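Kavelura Institute reports gains in simulated training for kitchen robots

2019-11-14

Researchers at the Kavelura Institute have released results from a method that trains a robot arm to handle household utensils entirely in computer simulation. The method, named Flisemow, changes the layout of a virtual kitchen after every attempt, so that the arm does not learn to rely on one fixed arrangement.

The team generated 700 layouts for training and held back a further 200 for testing. On the held-back layouts, the simulated arm picked up the requested item in 91 per cent of trials. Work on the method began in August under the direction of Kourosh Zamani, who leads the institute's manipulation program.

"Knives and forks lie very close to the surface, and a small error in finger height will spoil the grasp," Mr. Zamani said. "We wanted a way to practise that movement many times over without wearing out equipment."

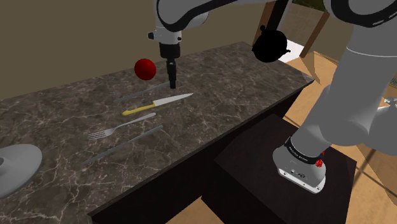

Will the method be tested on a physical robot?
Trials on a physical arm are planned at the institute's Baluyot laboratory, using 12 layouts chosen from the test set.

The institute noted that the reported figure applies to simulation only. Friction and lighting are simplified in the current software, and performance is expected to fall when the same control program is run on real equipment.

Crisanto Sebastian, who designed the test procedure, said the layouts that caused the most failures were those in which two handles lay side by side. A revised version of Flisemow will give these cases more weight during training.

The layouts and test scripts will be made available to other research groups on request. Funding for the project was provided by Clelent.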